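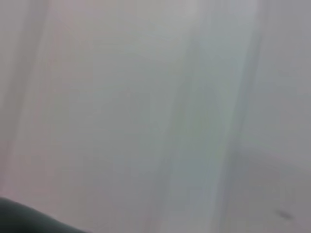
Pale gray going pink on one side, pale gray going green on the other. My whole day in color!

30 September 2019

I am so tired and so pleased with myself that I can hardly hold the pen, but I want to get this down before I sleep. I finally picked the whites for the apartment. Yes, whites, plural. I used to laugh at people who said there was more than one, and now I have spent an entire day on them and would happily spend another.

It started because Catarina Amaral came over at breakfast with a bag of sample pots from Younis (the paint shop past the bridge, the one with the bell that sticks). She had been in there for her own hallway and got carried away, and she said I might as well have the leftovers. Chalk, oat, shell, two grays, and one called Fasetbridge that looked like nothing at all in the pot. I nearly put it to one side! I'm so glad I didn't.

We brushed patches onto lining paper and taped them up all over the place, beside the window, behind the door, down low where the radiator pipe comes through. Then we moved them, and moved them again. I love how a color changes when you carry it across a room. The shell looked like a plain old gray by the window and then we took it into the corner and it went pink, a proper dusty rose sort of pink, and Catarina shouted so loudly that the dog next door started up.

Fasetbridge is the one, though. In the morning it's nearly white with a bit of ice in it, and by four o'clock it has gone a soft green like the inside of a cucumber. I put it next to the shell and kept walking backward and squinting, because when you squint you stop seeing the tape and the paper and the brush marks and only get the colors leaning on each other. They are so close, and so different! I want the shell on the long wall in the bedroom and the green one on the wall with the closet, so that I wake up looking at the place where they meet.

Lunch was cheese on toast eaten standing up, with our plates on the stepladder. Catarina thinks I should run the green onto the ceiling as well. I said no, then I said maybe, and now I'm lying here looking at the ceiling and thinking she could be right, drat her.

After lunch we did the boring part, which I enjoyed much more than I expected to. Filling holes. The people before me must have hung up everything they owned. I used the filler from Merov that comes in a tub and goes on like cake frosting, and I found that an old store card works better than the scraper. Catarina sanded behind me with the 80 paper and I went over it again with something finer. There was white dust in my eyebrows and in the tea. The wall by the closet is now so smooth that I keep going back in to stroke it like a horse.

Then a bit of sorting out. I took down the curtain rail, which came away with a lump of plaster the size of a plum (more filler!), and put all the screws in a jam jar with a label so I won't be hunting for them in February when I get around to new curtains. I washed the baseboards with soda and warm water. They are cream, it seems. I had them down as beige.

The money wasn't too bad. I called Younis before closing and ordered both colors plus primer and two decent rollers, and it came to 126 dollars, including the tray I didn't strictly need. He said 15 minutes of stirring for the Fasetbridge, the pigment sinks. Fifteen! My arm will fall off.

Catarina went home on the last bus and took the oat pot back with her, having decided it was perfect for the hallway after all. She left her sandwich box. I left the two big patches up on the bedroom wall so I can see them first thing.

Still to do: ask at Bistbridge if they'll take the old closet door, find the drop cloths (under the stairs? in the trunk of the car?), buy more tape, the good blue kind. Move the bed into the middle of the room and sleep there like a queen on an island until it's finished. Return Catarina's box.

I got up just now to look at the patches by lamplight. The pink one has gone nearly apricot and the green one is the color of fog. I might do the ceiling.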